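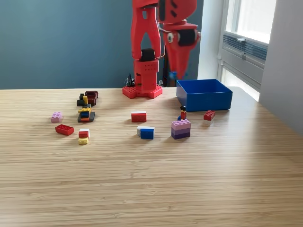
The red arm, the blue box and the toy bricks.

G'day! Marlene here. This is the Tirness set: 400 tabletop episodes with our printed arm, for testing whether a policy can learn brick sorting from a small pile of demos (my favourite kind of argument with Ademir).
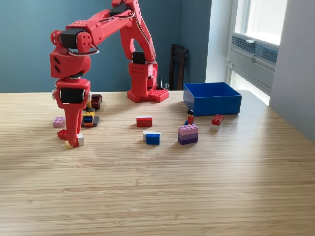 We trained on 24 demos per brick colour and got 70 per cent success on held-out layouts, way better than I'd hoped! Stacked bricks are still rubbish, so don't lean on those labels.

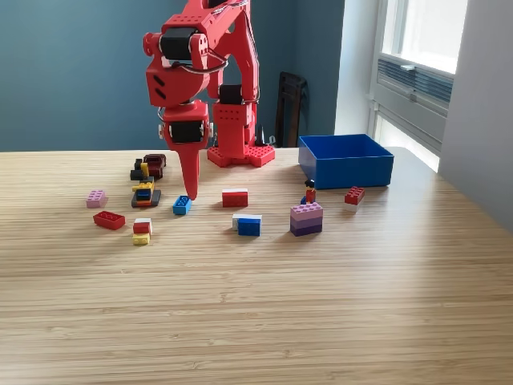 Each episode has joint angles and gripper state in one file. Version 2 fixes the timestamps Obsa caught. If you find more, open an issue and I'll have a look.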